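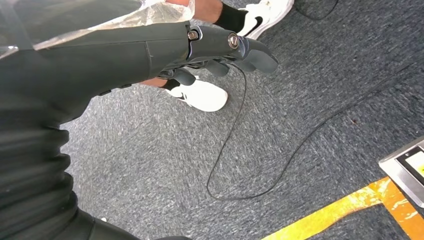 Buying and selling postal stationery: questions we get asked

What counts as postal stationery?
Anything sold by a post office with the stamp already printed on it: postcards, envelopes, newspaper wrappers, registered envelopes, air letters. If the stamp was stuck on afterwards it's a cover, and you want a different dealer.

I've been told my card is rare. Is it?
Probably not. "Rare" is the most tired word in this trade. Ask whoever told you how many they've seen, and where. If the answer is a vague wave towards an old catalogue, treat it as a common card until someone shows you otherwise. Old doesn't mean scarce either. Plain inland cards were printed in huge numbers and people kept them in shoeboxes.

Can I trust catalogue prices?
Up to a point. A catalogue price is what one editor thinks a clean copy might fetch from a dealer. We don't pay it, and in our experience hardly any buyer does. Look at what similar pieces sold for, and leave out the ones still listed at a hopeful figure three years on.

Should I cut out the printed stamp?
No. There was a fashion for cut squares and we still get albums full of them. A whole envelope we'd have bought for £70 becomes a scrap we'd price at £2.

What about items with a certificate?
Read the certificate before you pay for it. Check that the photo on it matches the item, down to the creases and the position of the postmark. Then check what it says. "Genuine" may cover the printed stamp and say nothing of the cancel, and the cancel may be where all the money is. Saimi Pitkänen looks over used material for us and has turned down several pieces that came with paperwork.

How do I know whether a postmark was added later?
Often you don't, which sellers dislike hearing. Start with the rate. If the postage doesn't fit the service and the date, ask why. See whether there's an arrival mark and whether it allows a sensible time for the journey. A neat strike on an unaddressed card tells you very little, as plenty were cancelled to order for collectors.

Do you handle the Hetine wrappers?
We have sold them, with the description "status uncertain". The story is that they were a trial printing, and it may be true. Zineb Kamel has gone through lot 114 from the old Liem collection and found no used wrapper she was happy with. Until one turns up we won't list them as an official issue.

Are Ballel sleeves safe for storage?
The maker says so. We use them for stock that moves quickly. For anything you mean to keep, buy inert polyester and be wary of the word "archival" printed on a packet with no mention of what's inside.

Will you value my collection from scans?
We'll tell you whether it's worth posting. Scans hide thins, pressed-out folds and cleaned marks, so a firm offer waits until we have the items. Send both sides of your best pieces to the Fultodow office. Valuations are done on Wednesday.

Is it a good investment?
We wouldn't put our own pension in it. Buy what you like looking at, and assume you'll get back less than you paid.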